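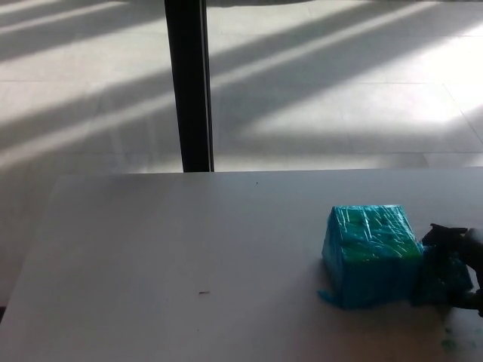 Wrapped block and gripper on the workshop table, November.

Plostance shared workshop
Progress report to the Lozano small grants program
Second period
Prepared by Myrto Athanasiadis

Summary

The arm is built, mounted and running. Work in this period has gone mostly into the gripper and into handling items in loose plastic wrap, which we listed in the application as the hardest part of the job. We are behind on the sorting software and slightly under budget. We are asking to move one line of the budget, explained below, and are not asking for more money.

What the grant is for

As a reminder for anyone new to the file, the grant pays for a low-cost tabletop arm that members of the workshop can build, repair and program themselves. The first task we set for it is picking up small packed goods and moving them into a tray. We chose this because several members run small businesses from home and do a lot of packing by hand. All drawings and code will be free for other workshops to copy at the end of the project.

Work done this period

The arm frame was finished early in the period. The base plate from the first build flexed when the arm reached out to full length, so we replaced it with a thicker one cut on our own machine. The flex is now small enough to ignore for this kind of work.

The wiring has been redone. In the last report we said the cable to the wrist joint kept working loose. It now runs through a sleeve with a clamp at each end, and we have had no dropouts from that joint for the rest of the period.

The gripper has been through two versions. The first used flat fingers the whole way down, and it was fine on bare boxes but slid off anything wrapped. The current one is black, with angular plates and a jaw-like tip. The tip was the suggestion of a member who repairs farm machinery, and it took several evenings of filing before the two sides closed square.

We painted nothing and bought no covers. Appearance was in the original plan as a minor item and we have dropped it.

Handling wrapped items

The block in the photo is one of our test pieces, wrapped in translucent teal-blue plastic. The wrap is crinkled and layered, with a small flap sticking out at one corner, and the plastic bunches up on the gripper side. Bunching of this kind is what we have spent most of our time on. If the fingers close on the plastic alone, the arm reports a good grip and then lifts the wrap away from the block, or drags the block across the table.

We logged 683 pick attempts in the period across all test pieces. Bare blocks are no longer a concern. Tightly wrapped blocks are close to the target in the application. Loosely wrapped blocks are well short of it. The main causes of failure, in order, were closing on loose plastic, approaching at the wrong height, and the camera misjudging where the edge of the block was.

Two changes have helped. The arm now closes slowly and checks the finger gap before lifting, so a gap that is too narrow counts as a miss and it opens and tries again. We also changed the approach so the fingers come in lower down. The second change cost us some speed, which we can live with for now.

Light

The table stands near a window side of the building, and in the afternoon the sun comes across the floor in strong stripes. The tiles behind the table go close to white in places. Our block-finding code was set up in the evenings under the ceiling lights and did poorly when we first ran it in daylight. Shiny wrap makes it worse, as every fold gives back a thin white streak that the code can take for an edge.

We tried a cardboard screen and it got in the way of people using the room. We have gone back to fixing the problem in software, using runs recorded at different times of day. Results are better than they were but I would not call this finished.

Sorting software

This is the item that is late. The plan was to have the arm choose between trays by the end of this period. It can pick from a single marked area and place into a single tray. The member writing this part changed jobs and has had less free time. Two others have now taken it on, and the code has been tidied and commented so that more than one person can work on it.

Member sessions

We ran 16 open evenings on the build. Members assembled joints, crimped cables and ran the test picks. Attendance dropped during exam time and picked up again afterwards. A short written guide to starting up and shutting down the arm is kept in a folder beside the controller – it has been corrected several times by people using it for the first time.

Budget

Spending for the period came to $2550. The largest items were the replacement motors from Pumico and the machined parts for the gripper, made by Gretetti. The motors were delivered later than quoted, but the price held.

We request approval to move what remains in the covers and finishing line into spare parts. Finger pads wear faster than we allowed for, and we would like a spare wrist motor on the shelf before the public demonstration.

Next period

Finish tray selection. Get loose wrap up to the target rate, or report clearly on why it can't be reached with this gripper. Complete the daylight tests. Publish the drawings for the frame and base plate, which are stable enough to release now. The gripper drawings will follow once we stop changing them.

Receipts and the full pick log are attached separately. Questions on the budget change can come to me at the workshop address.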